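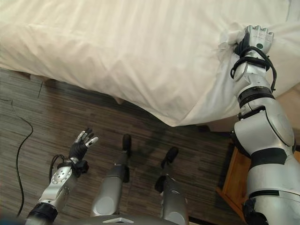

Re: Duvet hanging too low at the foot

Li-hua Leung wrote:
> We have the same beds at Orkthorpe and the duvet always hangs
> lower at the foot corner. Do you fold it under or leave it?
> Ours is 178 long on the label.

Hi Li-hua,

I leave it loose. The beds at Nundville have a wooden rail down the long side, and if you tuck a thick duvet in there you get a lump. I put the sheet on first and pull it toward the head, then lay the duvet from the pillow end and let the extra go to the foot.
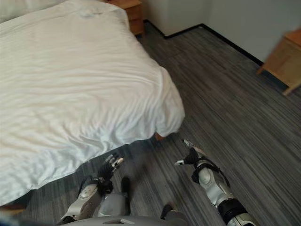 If the corner comes near the carpet, go to the other side of the bed and pull from there. Pulling at the low corner itself only makes more creases. Small ones I leave alone – they go flat by evening.

Check the bottom sheet too. A loose flap at the foot looks like a duvet problem, and I have redone a whole bed for that.

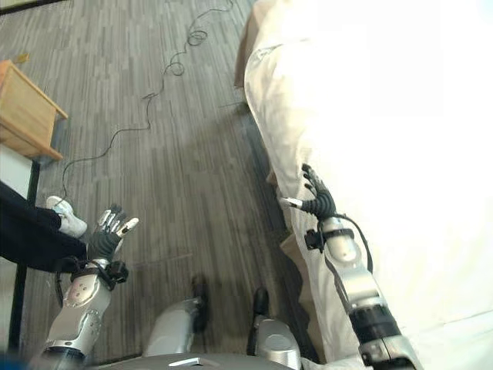
As for size, we bought 12 from Mok in July and the labels say 184. I would not go longer than that on a low bed. Horkdale uses a shorter one and their corners stay up, but the pillow end looks bare to me.
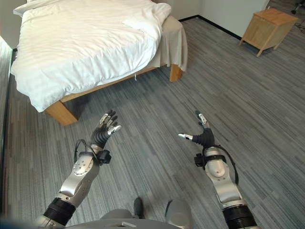
Duvet over the long side, beige sheet hanging at the foot.

Let me know what you decide for the spare room.

Oi-ling Tam
Nundville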